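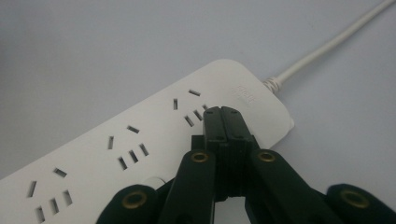
The white extension strip, on the pale surface

Can I use this kind of power strip at home, and what do I do about plugs?
Asked by Hanane Naciri, 25 May 2021
Viewed 2359 times

Hello all. My brother-in-law passed this on to me when he moved out of his flat, along with a box of kitchen bits and a very nice lamp. It's a white strip with the slotted sort of sockets, the slanted slots with a little one at the top, and a round white button. I'd love to use it on my desk, where I've got a laptop, the lamp and a phone charger all fighting over one wall socket behind the bookcase. The trouble is that my things all have ordinary British plugs and they plainly won't go in. Would a handful of travel adaptors do the job, or am I asking for bother? There's a faint logo by the cable end that I can hardly read (it looks like Mi to me), and I don't want to throw away something perfectly good if I can help it!

3 answers

Decha Jaidee
Helpful to 134 people
Welcome, Hanane, and what a sensible thing to ask before plugging it all in. Those are Chinese-style sockets. The slanted pair are for the flat angled blades, and a three-pin Chinese plug uses the one at the top as well. I'd leave the adaptors alone for everyday use. They're meant for a week away with a hairdryer, and a row of them on a strip gets wobbly and heavy, particularly if it lives on the floor where feet go. British plugs also have their own fuse inside, and a lot of cheap adaptors have nothing of the sort. For a desk I'd buy a proper British strip with a fused plug – mine is a Lodis, cost me 12 pounds and has sat under the sewing table since October without a murmur. If you ever get things with Chinese plugs, turn yours over and read the rating label before you trust it with anything, and keep heaters and kettles off it altogether.

Krešimir Stojanovska
just get adaptors, I used them for years in my student room and it was fine

Yaowalak Kaewsai
I'm with Decha on this one, I'm afraid. I brought a very similar strip back with me and was terribly fond of it, but in the end it went to a friend who was moving out to Chengdu and could use it as it was meant. You might ask whether anybody near you is off that way. Otherwise most council tips have a bin for small electricals, so it needn't go in the rubbish. Do measure from your desk to the wall before you buy a new one, by the way. I got mine too short and had to shift the whole bookcase, books and all, and I found a library card I'd given up on!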